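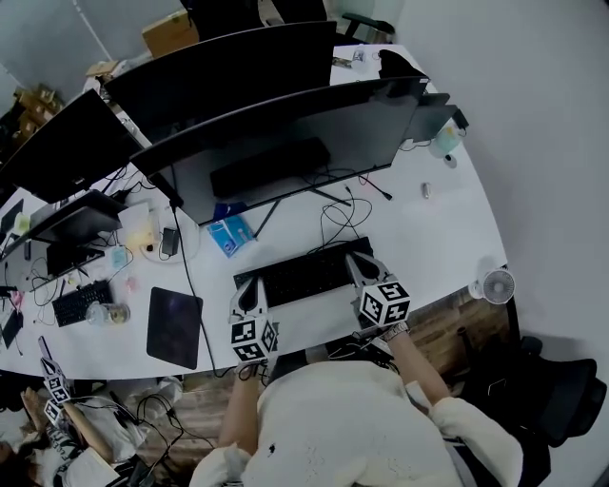
My job this month is to be a good example. I hold a pair of grippers, do something slowly, and somewhere down the line a robot is supposed to pick up the habit. Muthu Namboodiri, who has better wrists than I do, calls it puppetry without the puppet.

We log every take at Clernis, good or bad. As of 23rd September I'm at 317, of which 92 were thrown out. Most of those were me going too fast. A few were me scratching my nose, an excellent skill for a robot to have but not on the list.

What I hadn't expected is how stupid your hands get when you take the fingers away. I've been typing since school. Give me two pincers and I approach a keyboard like a man defusing it. Then the cubes with the square patterns have to stay where they can be seen, so you can't hunch over your work the way any sane person would.

Bindu Pai reviews the takes and leaves notes. Yesterday's said "hesitates before grasp, why?" I hesitate before everything, Bindu. If the robot ends up doing it too, I'd like that counted as a successful transfer.

Another 40 to do before I can go home.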